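Home | Features | Homes | Money | Letters

3 min read

The jewellery tray that wants to be a system

I have been told to sort my beads. A storage firm called Prunico sells a lined drawer insert for the job, with 43 compartments, and Angharad James swears by hers. I remain doubtful. Forty-three places to put things is forty-three places to look.

The rival method is a shallow cardboard box on the bed, its rim hacked down with whatever came to hand.

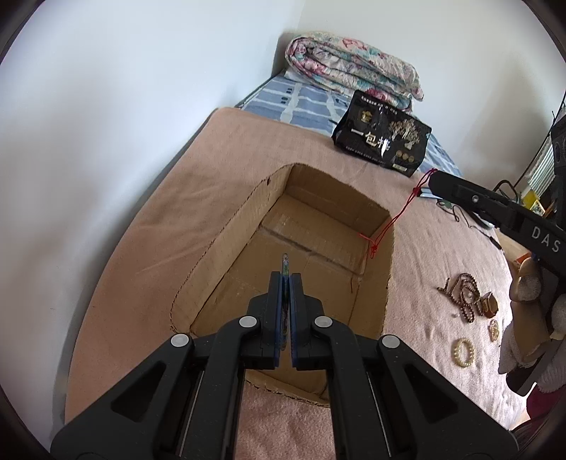 It costs nothing, and when it gives up you cut another. Prunico says the insert "ends tangles for good". I tried one through June and my necklaces knotted as they always have, only in smaller rooms.

Then there is the question of company. Brown prayer beads, a pale bracelet, a string of little white ones with a green jade pendant, a watch on a red strap: the guides want each kept apart. I can't see what harm they do one another overnight.
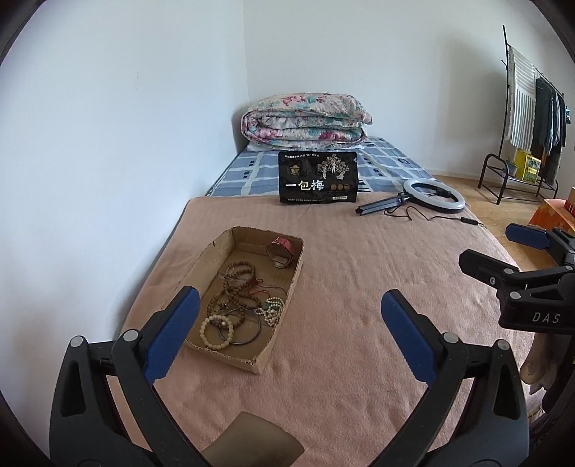 Trefor Morgan thinks this is laziness – he says a metal bangle will scratch a watch sooner or later, and that cardboard sheds dust into everything. He may have a point about the bangle.

Related
The Tristthorpe button sale
Do we need drawer dividers?
Restringing at home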